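Zakinley Consumer Complaints Hearing Office
Premises and access inspection, public areas and file room
Inspection date: 02/07/2020
Form 672, short version. Mark OK / FIX / N/A, comments after the item.

1. Front entrance and ramp
Door opens fully from wheelchair height: OK
Ramp surface: FIX. Grit strip lifting at the bottom end. Tape is not a repair, was told this in May too.
Hours and hearing list posted outside: OK, but last week's list still under it. Take down.

2. Filing counter
Low counter section clear: FIX. Stacks of complaint forms on it again. People filing without a lawyer need somewhere to write.
Fee notice readable: OK
Ticket machine: OK, paper low
Exhibit drop-off sheet at counter: FIX. Old version, no box for reciept number.

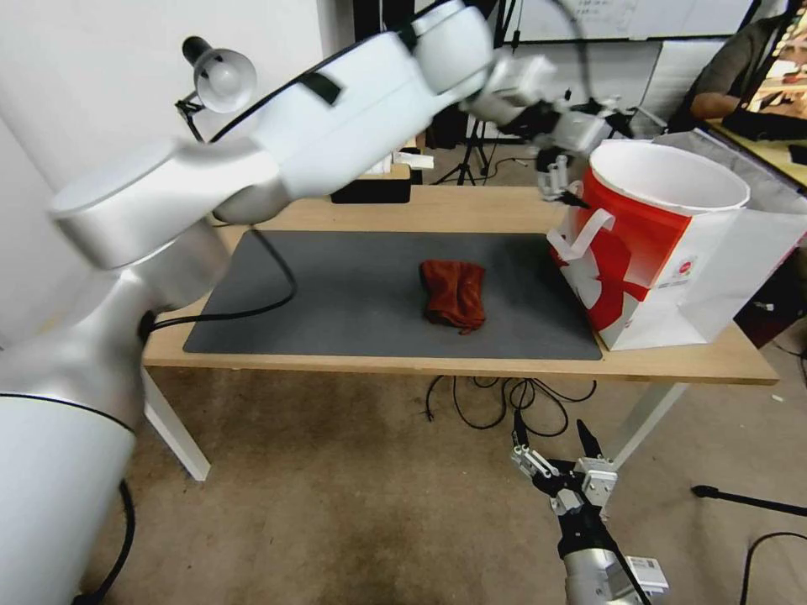
Red and white paper shopping bag, gray desk mat.

3. Hearing room 1
Aisle width: OK
Emergency exit unlocked during sittings: OK, tried it twice
Exit sign lit: OK
Witness chair: FIX. Back left leg loose. Out of use til seen to.
Hearing loop: not tested, no key to cabinet. Come back.
Water on the panel's bench next to the power strip. Move one or the other.

4. Hearing room 2
Same as room 1 except:
Exit sign: FIX, dark
Carpet join by party tables: FIX, trip risk, third report
Capacity sign says 40. Chairs set out for more than that. Stack the extras in the corridor store, not in front of the extinguisher.

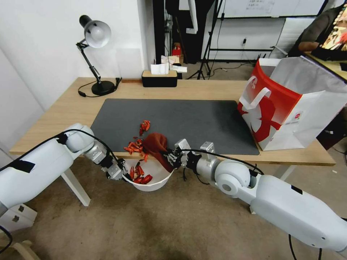
Dried red chili peppers in a white bowl.

5. File room
Shelving fixed to wall: OK on the Stekton units, FIX on the old ones along the back
Load per shelf: limit on the plate is 100 kg. Bottom two look fine, top one bowed. Move closed cases down.
Cases waiting for a first date, 1039 by the register. Boxes now in the walkway. Needs a decision on off-site storage, Arkus quote is still unsigned.
Smoke detector: OK
Step stool: FIX, rubber foot missing
Confidential waste bin locked: OK

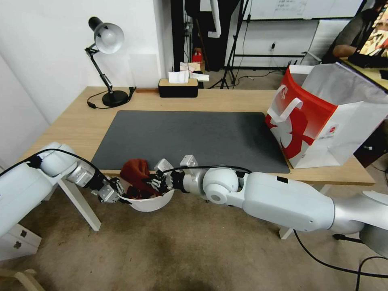

Also for file room, key log not filled in for several days. Sign it out, sign it back, every time, even for five minutes. Appeal files (Pawłowska v. Stekton and the ones with it) should be in the locked cabinet and were on the open shelf. Moved them myself.

6. Fire and first aid
Extinguishers in date: OK, all
Assembly point map: FIX, shows the old parking lot
First aid box: OK, eye wash expires soon, order now
Drill held this year: no

7. Public restrooms
Accessible stall alarm cord: FIX. Tied up out of reach. Untied, please leave it so.
Lighting: OK

Before next sitting: exit sign room 2, carpet join, witness chair, walkway boxes. Rest within the month. Copy of this goes on the board by the clerks' office, and one in the blue binder.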